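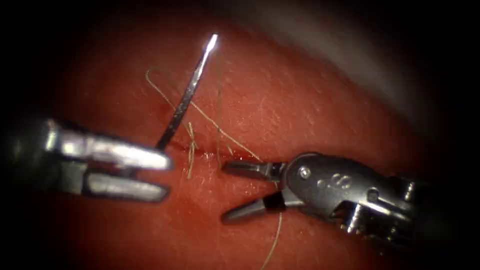

Gileck Hospital Library and Learning Rooms
Progress report to the Kyriakidis Fund
2023-08-07
Prepared by Ajith Murthy, project lead

Dear Ourania,

The reading room is open! We got the keys back from the builders a week ahead of the date in our last report, and staff were in there with their sandwiches and textbooks before we had the blinds up. I've set out below where we have got to with the shelving, the evening talks and the money.

Reading room

All the new shelving is in, and the surgery and nursing shelves are filled. We moved the old journals to the basement store at Trorkement House and kept only the bound volumes people still ask for. The carpet is the dark green one from the second quote (the first firm couldn't deliver until the autumn) and it has made the place wonderfully quiet. There are 18 desks, each with its own lamp and socket, and the window seats have turned out to be everyone's favourite spot, which we hadn't planned for at all.

One snag: the radiator by the door still knocks. Omeck have been out twice and will come again when the heating is next drained.

Catalogue

Moving the card index onto the computer has been slower than I hoped. The cards from before the merger use a different shelf mark, and many have been corrected by hand in pencil. We have now finished anatomy, general surgery and midwifery. Children's medicine is next. I'd like to keep our cataloguer on for two more days a week through September, and there is enough left in the staffing line to cover it.

Members and loans

We have signed up 200 new members since the spring, a good number of them porters, kitchen staff and ward clerks who told us they had thought the library was only for doctors. I'm so pleased about this. Loans of the study skills books have gone up sharply and we have bought second copies of the most popular titles.

Evening talks

We held 6 talks this term. The best attended was the one on the history of the hospital, with 61 people in a room that really wants fewer, so the next history evening will be in the dining hall. The talk on reading research papers went down very well too and we have been asked to repeat it for night staff at breakfast time, with toast.

Money

Furniture came in under budget and the electrical work went over, as the old wiring behind the issue desk had to be replaced. The two nearly cancel out. The full sheet is attached, with invoices.

Still to do

Signs for the main corridor
A ramp for the side entrance (drawings agreed, waiting for a start date)
Children's medicine cards
Second printer

Could you let me know whether the Fund is happy with the extra cataloguing days? And do come and see the room, any afternoon suits us.

With warm thanks,
Ajith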